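Visit to the Madthorpe Pretrial Services Center

Report of the Otden County Court Access Group
Visit date: 2/17/19

Background

Members of the Court Access Group toured the Madthorpe Pretrial Services Center at the invitation of its director, Hermenegildo Varela. The center reviews the case of each person booked into the county jail before the first court appearance and gives the judge a written report on release. The group had asked to see how the work is done from intake to the hearing.

Intake and interviews

Our tour began at the intake desk, where staff check names against court records. The center handled 1002 bookings in the past year. Interviews last less than half an hour and cover housing, work, family ties and any earlier missed court dates. Questions about the charge itself are not asked, and the person may decline to answer at any point. Staff then call at least one contact to confirm what they have been told.

Three interview rooms are in use. Two have a glass panel facing the hallway; the third is set aside for persons who need an interpreter. Members noted that voices carried from one room to the next, and Mr. Varela agreed that this should be looked at when the Liapis Street wing is refitted.
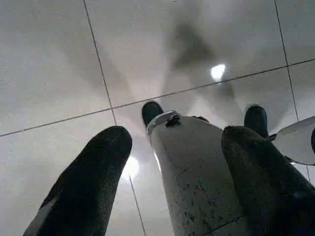

Court reminders

The center sends reminders by text message and by phone through a system called Dandex, in use since November. According to the staff, 91 percent of those enrolled came to their first scheduled hearing. We were not given a figure for the period before the system was adopted and have asked for one.

Persons without a phone receive a printed card with the date and courtroom. The card is in small type — several members found it hard to read — and it does not give a number to call if the date must be changed.

Payment window

Families may post cash bail at a window on the ground floor. The clerk explained that the full amount is held by the court and returned when the case ends, less any fees ordered by the judge. On the morning of our visit, 67 receipts from the prior month were still waiting for refund checks.

Matters for follow-up

The group will write to the center about the reminder card, the refund delay and sound in the interview rooms. A second visit, to include a bail hearing, has been requested.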